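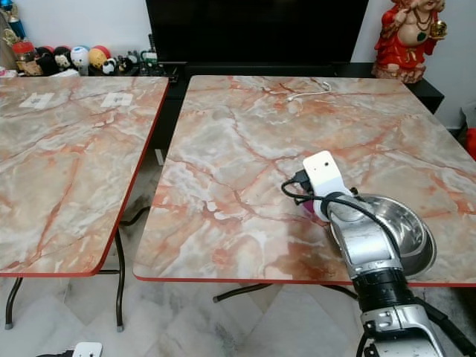 # How Marble Gets Its Stripes

Marble begins its life as a different rock, called limestone. Most limestone is made from the shells and skeletons of tiny sea creatures. When these creatures died, their remains sank to the sea bed and piled up in layers. Over millions of years the layers were pressed together until they became solid rock.

Sometimes limestone is buried deep underground, where it is very hot. The rock does not melt, but the grains inside it slowly change. They grow into new crystals that lock tightly together. Scientists call this a metamorphic rock, from Greek words meaning "change of form".

## Where do the colours come from?

Pure marble is white. Coloured marble contains small amounts of other materials:

- iron can turn it red, pink, yellow or brown
- carbon can turn it grey or black
- a mineral called serpentine can turn it green

The thin lines that run through marble are called veins. Some were once layers of mud or sand in the limestone. Others were cracks, which filled with minerals left behind by water.

## Real or copied?

Marble is heavy and costs a great deal to cut and move, so people have copied its patterns for centuries. Painters learned to draw veins on wood and plaster. Today the pattern is often printed. 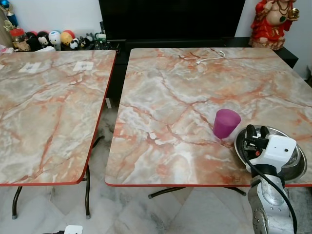
*Folding tables with faux-marble tops and rust-red veins.*

Visitors to the Moussa Stone Room can handle 15 samples of polished rock, 6 of them marble. Our education officer, Abla Salameh, asks every class to look for a pattern that repeats. In natural stone, no two veins are exactly alike. On a printed surface, the same branch may appear again further along.

**Words to remember**

**Crystal:** a solid whose tiny parts are arranged in a regular pattern.

**Quarry:** a place where stone is cut from the ground.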